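Cladevis 예고편 2차 진행 보고
2021년 5월 19일
받는 분: Meenakshi Upadhyay 님

급하게 정리해서 보냅니다. 표는 나중에 따로.

2차 예고편 가편집 끝. 길이는 1차보다 조금 줄었고 마지막 추격 장면은 아직 임시 음악입니다. Kolev 쪽에서 본음악 받기로 했는데 한 번 밀렸어요. 이번 주 안에 다시 확인하겠습니다.

시각효과는 전체 260컷 중 12컷이 미승인. 대부분 다리 붕괴 시퀀스고, 연기 합성이 배경이랑 톤이 안 맞는다는 감독 의견. Unier에 재작업 요청 넣어놨습니다. 추가 비용은 없다고 구두로만 들음, 서면은 아직이에요.

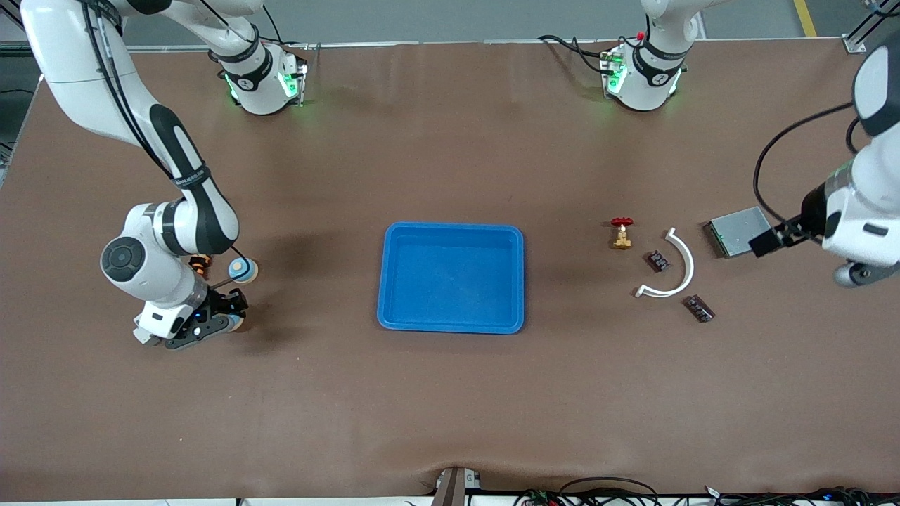 재작업분 들어오면 색보정실에 바로 넘깁니다. 색보정은 3일 잡혀 있고 더 늘리긴 어려울 듯. 자막은 영어판만 완료, 나머지는 번역 검수중.

홍보 쪽. 포스터 시안 두 개 중 하나로 좁혔고 제목 글씨 크기만 남았읍니다. 극장용 3000부 먼저 찍고 반응 보고 추가하는 걸로 Distberg와 얘기됐어요. 인쇄소 견적은 첨부 파일 참고.

개봉은 10월 그대로. 다만 예고편 공개일은 음악 때문에 확정 못 했습니다. 임시 음악으로 먼저 내보내자는 의견도 있는데 저는 반대입니다. 1차 때 댓글에 음악 얘기가 제일 많았어서요.

결정 필요한 것
- 예고편 공개일 (음악 기다릴지)
- 포스터 최종안
- 2차 지원금 지급 시점, 가능하면 색보정 들어가기 전에 부탁드림니다

시사용 링크는 비번 걸어서 오늘 저녁에 따로 보내드릴게요.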